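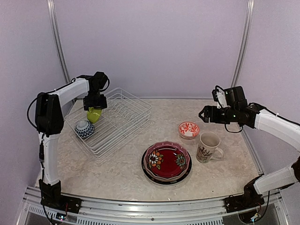 Gumitz Open Day (Corkonholm)

The Gumitz Open Day is a yearly afternoon and evening when the Gumitz robotics workshop in Corkonholm lets the public in to watch its machines at work. It's best known for the dish table, a pair of robot arms that move cups, bowls and plates between a tabletop and a wire rack. I've been to it more than once and I wrote most of this entry after the latest one, so please forgive the bits where I wander off (and do correct me on the talk page if you were there and remember it differently!).

Name and location

Gumitz is the workshop and Mirkwood is the building, and people in town use the two names as if they were the same thing. If you ask for Gumitz at the station you may well get a blank look, but everyone knows Mirkwood, the long brick block behind the old rope works. The workshop has the ground floor. The entrance is on the canal side and the door on the street side has been locked for as long as I've been going, although it still has the big sign over it and every year there's a little huddle of people rattling the handle.

Bus 16 stops right outside. Parking is awful.

History

The first open day was a small affair held in March, with one arm, one table and a tray of biscuits. It was put together by Smaranda Munteanu, who had only just started the workshop and wanted her neighbours to stop asking her what the noise was. It moved to February a couple of years later to get out of the way of the school science fair, and it has stayed there since, which means it's nearly always raining.

For a while the main attraction was a machine that sorted bolts. I have a soft spot for it but I can see why it was dropped, it was loud and you had to stand very close to see anything. The dish table replaced it and the crowds went up straight away. The latest open day was on Mon 9 February and the clicker on the door had got to 239 by closing time, a record, and that's without the people who came in through the yard.

The dish table

This is what most people come for, and where I've spent far too many hours. It's a table inside an enclosure with plain pale lavender walls, and an arm is fixed at each side of the front edge. The arms are white with black joints and each one ends in a black gripper. You stand at the front behind a rope and look straight in over the metal frame, and you can see all the wiring and the little lit-up boards below, and my nephew liked those more than the arms.

On the left there's a white wire dish rack set down at an angle. Everything else is just crockery, the sort you'd find at the back of anybody's cupboard. There was a lime green cup and a small blue and white bowl with a zigzag pattern, both in the rack when I got to the front, and then a red and white bowl, a cream mug with a branching pattern on it, and a lovely deep red scalloped dish with flowers painted inside, sitting on a bigger plate with a black rim. I asked where they'd bought the red one and got told it was from somebody's aunt, so no luck there.

None of it matches and that's on purpose. Tudor Voicu looks after the table on open days and he told me they used to have a plain white set, all the same, and visitors thought it looked clever but it didn't teach the team very much. A mug with a handle has to be taken hold of in a different way from a shallow dish, and a glossy surface throws back light that can confuse a camera. So now they swap things in and out and anyone can leave a donation in the box by the coats. I've given them two eggcups. I've yet to see either of them used.

Using both arms

The part that gets the biggest "ooh" from the rope is when the two arms come together over one object. With a single arm you can pick something up, but turning it over or changing how you're holding it is a real nuisance, as you'll know if you've ever tried to wash up with one hand in a bandage. With a second arm you can support the thing from the other side, or pass it across. 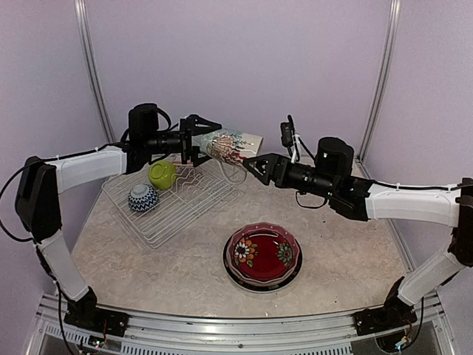
Both grippers at the decorated mug, held sideways over the tabletop.

I had a very good spot for the mug. The left gripper had one finger over the top and the other reaching underneath, and the right one had come in at the lower side with its fingertips closed to a point. It was off the table and lying nearly flat in the air, handle hanging down, and the woman beside me had hold of my sleeve (we'd never met). It's funny how nervous you get over a mug. I drop them at home all the time and barely look up.

People always ask whether the arms are being steered by somebody. The answer I was given is that it depends on the session. Some are run by a person moving a matching set of controls, and those are recorded so the software has plenty of good attempts to learn from. Others are run by the software alone. There's a card on the rope that gets turned round to show which it is, and I'm ashamed to say I didn't look at it until I was on my way out, so I can't tell you which kind I'd been watching.

Talks and other rooms

Yang is the name of the workshop's own training program, and there's a short talk about it in the back room, repeated through the evening. It lasts 20 minutes if Smaranda gives it and a good deal longer if Tudor does. It's worth sitting through either way. They show lots of failed attempts on the screen, bowls sliding off forks and so on, and explain what was changed afterwards, and there's no maths in it at all. The back room has 30 chairs and they fill up quickly, so pick your talk when you arrive and put your name on the sheet.

The small room next to it has the gripper bench, where you can handle spare fingers in different shapes and squeeze a sponge with them. Children love this. I loved it too. There's usually a queue after the first hour and it goes faster if you go while a talk is on.

The bolt sorter is still in the corridor, unplugged, with a pot plant on it.

Visiting

Entry is free. You don't need to book unless you're bringing a school group, and in that case you should write to the workshop well before Christmas because those slots go first. The floor is level all the way through from the canal door and there's a stool at the rope for anyone who can't stand for long; just ask and they'll bring it round.

Photographs are allowed but please turn your flash off at the dish table. They're quite firm about that. Coats and wet umbrellas go on the rail by the entrance, and bags too if they're big ones, as it gets tight between the rope and the wall when a crowd builds up.

Tea is served from an urn and it's very strong. The cake table is run by the running club from upstairs and takes cash only, and the lemon one goes first.

Reception

The local paper has covered the open day most years, usually with a headline about robots doing the washing up. This drives Tudor up the wall. The arms don't wash anything, they only move things about, and there's no sink in the building apart from the one in the kitchenette. I did once hear a man at the rope complain that his wife could do it quicker, and his wife, who was standing next to him, offered to let him have a go when they got home.

I'd say go on a year when you can stay for a while. Five minutes at the table doesn't give you much, as the arms work slowly and there are long pauses while something gets reset. Get yourself a tea, find a place near the left-hand end of the rope where you can see into the rack, and let the people with pushchairs go in front of you.

See also

Mirkwood (building)
Corkonholm rope works
Bolt sorter, Gumitz
Bus 16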